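Robotics open day draws residents and school groups to Trodine

June 18, 2019

The Trodine Institute opened its household robotics laboratory to the public this month, giving residents, school groups and local employers a look at how a two-armed robot is prepared for ordinary tasks in the home. The open day was hosted by the institute's Applied Automation Section and was attended by 200 visitors over the course of the day.

The program centered on Buster, a research robot with two arms that the section has been developing jointly with Spanos, a maker of control software. All demonstrations were carried out in a simulated home, a computer model in which the robot can attempt a task many times before any equipment is moved. Visitors followed the sessions on large screens in the main lecture hall, where staff members explained each stage and answered questions from the floor.

"We wanted people to see the work as it is done on a normal day," said Glykeria Economou, head of the Applied Automation Section. "A robot that is asked to help in a home has to deal with doors, counters and furniture that were put there for people. Most of our time goes into those plain matters."

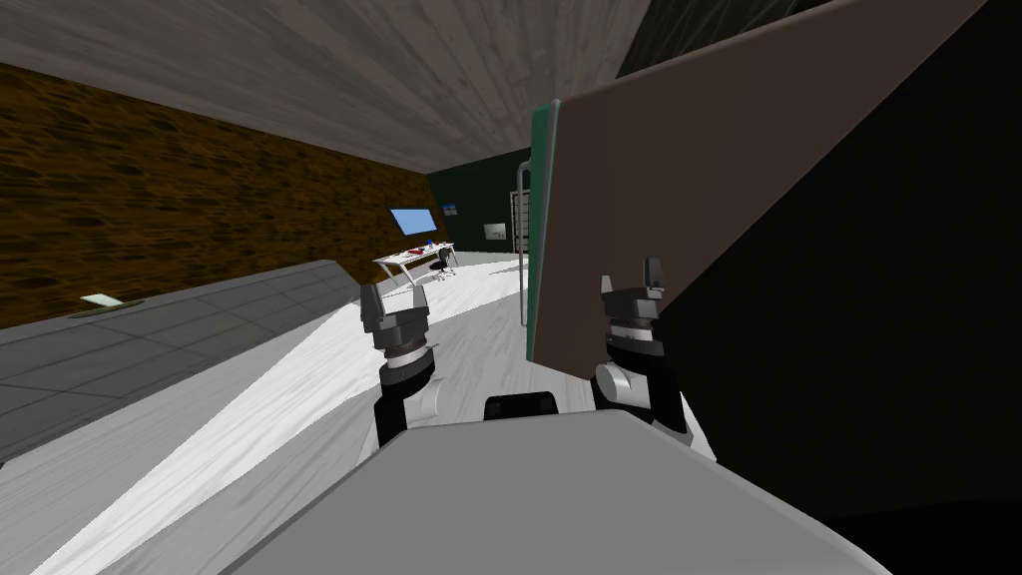

Ms. Economou told visitors that the laboratory currently keeps 24 household layouts, each with its own arrangement of rooms and furnishings. The section completed 1480 trial runs in these layouts during the spring term. Results are reviewed by a member of staff, and runs that end badly are kept on record along with the others so that the causes can be studied.

The morning session was set aside for students. Groups from two secondary schools took part in a workshop led by Mehrangiz Ebrahimi, a research engineer, who introduced the basic ideas of planning a movement. Students were asked to write out the steps for a simple kitchen errand and then to compare their lists with the instructions a robot would need. Several groups found that their first lists had left out the opening and closing of doors.

Ms. Ebrahimi also spoke on the subject of grasping. She explained that the position of the fingers before contact has a large effect on what follows, and that the section treats the approach to an object as a separate problem from the grip itself.
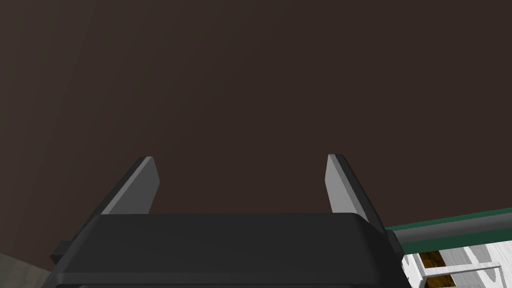
The robot's gripper with its two fingers open, as rendered in the simulation. Credit: Applied Automation Section

In the afternoon, the institute welcomed representatives of area employers and care providers for a 90-minute session on possible uses of the technology. Ingvar Blöndal, who coordinates the partnership on behalf of Spanos, outlined the planned stages of the project and described the conditions that would have to be met before any trial in an occupied home. He stressed that no such trial has been scheduled.

"Simulation lets us be wrong in private, and we are wrong fairly often," Mr. Blöndal said. "The people we hope to serve should not be the ones who discover our mistakes."

Much of the discussion that followed dealt with kitchens. Evanthia Andreadis, director of the Jirkia residential care center, said that many of her residents manage well on their own but have trouble reaching into a refrigerator or carrying items to a counter. She asked how a robot would work in a narrow space with the refrigerator door open and a person standing nearby.

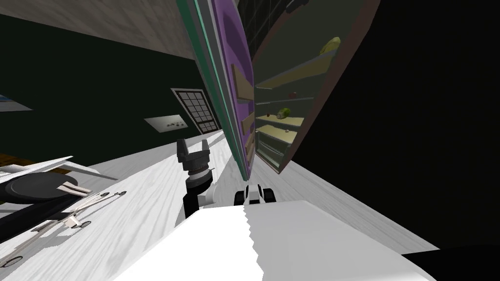

Ms. Economou replied that kitchen work is among the section's main subjects for the coming year – in particular, the question of where the robot should place itself so that both arms remain useful. She said that working near people would be studied separately and under stricter rules, and she invited Ms. Andreadis to send the section a list of the tasks her residents find most difficult.

Questions from the public touched on cost, privacy and the effect of automation on jobs in home care. Staff members said that the project is still at the research stage and that no price or date of sale can be given. A written summary of the questions and answers will be posted on the institute's website.

A second open day will be held in July for families and teachers. Admission is free, but places are limited and registration is required. Schools that wish to bring a group should contact Stamatia Tsakiris in the Office of Public Programs, who can also arrange seating for visitors with limited mobility.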